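Folding Dark Fleece Clothing on a Bed: Time, Space and Finished Size
Student project report, Household Textiles course
April 20, 2020

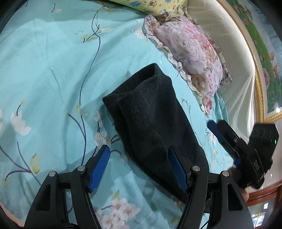

1. Background

Most folding guides assume a table. In our residence hall, Stunwood, the rooms have no table large enough to lay out a pair of pants, and the desk is usually covered with books. Students fold on the bed. I wanted to find out if folding on a bed gives a worse result than folding on a hard surface, and if one method of folding works better than another when the surface is soft.

I limited the project to dark fleece and brushed knit clothing. These fabrics are common in our climate from September on, and they are harder to fold than cotton shirts. The pile grips itself, so a layer that has shifted tends to stay shifted. Black fabric also hides its own creases and edges, and it is easy to miss that the lower layer has slid out from under the upper one.

2. Materials

The clothing was 5 pairs of black fleece pants in the same size, sold under the name Brotex. All of them were washed once before the trials and dried flat. The bed was a standard hall bed with a medium mattress. The hard surface was a table in the Arthur study lounge, which I could use in the mornings.

I used a light turquoise sheet on the bed for every trial. My first attempts were on a navy blanket, and I could not find the hems without feeling for them. On the pale sheet the outline of each leg was clear, including the corners at the open end. I would recommend this to anyone repeating the work. The blanket trials are not included in the results.

Storage was a Tidetti drawer insert with upright dividers. A folded item counted as a pass if it stood in the insert without opening when I let go of it.

3. Methods of folding

Method A was the fold in thirds. The pants are folded lengthwise so that one leg lies on the other, the seat is tucked in to make a straight edge, and the length is then folded in thirds from the hem up.

Method B was the roll. The start is the same, but the pants are rolled from the waist toward the hems. The last part of one leg is turned back over the roll to hold it.

In both methods the first step is to match the two hems. I held the hems together, laid them down, and smoothed toward the waist with a flat hand. Smoothing in the other direction pushed the slack into the open ends and made them curl.

I did 100 folds in total, with the two methods and the two surfaces shared out equally, which gives 25 folds for each combination. I changed the order between sessions so that I would not always be tired for the same method.

4. Results

On the table, Method A passed 22 times out of 25 and Method B passed 23 times. On the bed, Method A passed 15 times and Method B passed 21 times.

Total folding time for all the bed trials with Method A was 367 seconds, or a little under 15 seconds per item. Method B was slower on both surfaces. I did not time the matching of the hems separately, and I now think I should have. It took up a large share of the time on the bed.

The failures on the bed with Method A were mostly the same kind. The mattress gave way under my hand during the second fold, the lower layer moved, and the finished packet was thicker on one side. It then leaned in the divider and opened. The failed rolls came loose at the turned-back hem.

5. Discussion

The bed made a clear difference to the fold in thirds and only a small one to the roll. The roll depends less on a flat surface, and most of the pressure comes from both hands holding the fabric itself. For a student with only a bed to work on, the roll is the better choice for fleece, even though it takes longer.

I also tried putting a large hardcover atlas under the sheet. This was not part of the plan and I only did it for 2 folds, both of which passed. A thin board the width of one leg would probably do the same job.

6. Limits of the project

One person did all the folding, and I got faster as the work went on. All the pants were the same size and color. The pass test was strict for a drawer with dividers but would not mean much for a shelf, where a loose packet can simply lie flat. The mattress was also fairly new, and a softer one might give lower numbers for both methods.

7. Further work

The next step would be to repeat the trials with hooded tops, where the sleeves have to be laid down before the body is folded. I would keep the pale sheet and time the matching of edges as its own step.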